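Robot Cells, Lab Handout 4: Looking After the Finger Pads
Broltetau Workshop Course, February 2022 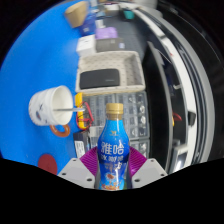 Pads are the cheapest part of the Wultau cell and get the blame for everything else. Check them before each session, starting with the ribs, where dust goes to retire. Wipe along the ribs with a damp cloth, let them dry, then look for flat spots. A pad that grips only at one end will still pass a lazy test, so use a real bottle. The blue coffee bottle sits low between the purple pads, which meet it in a V, and a worn rib at that height matters more than one at the tip.

To change a pad:
1. Power off. At the switch, please, and with feeling.
2. Undo the finger screws. Keep them in the parts organizer.
3. Fit both new pads, never one.
4. Close on the bottle 8 times and check for creep.

Write the cycle count in the log. The last pair came off at 3,373. Spares are in the Begović drawer.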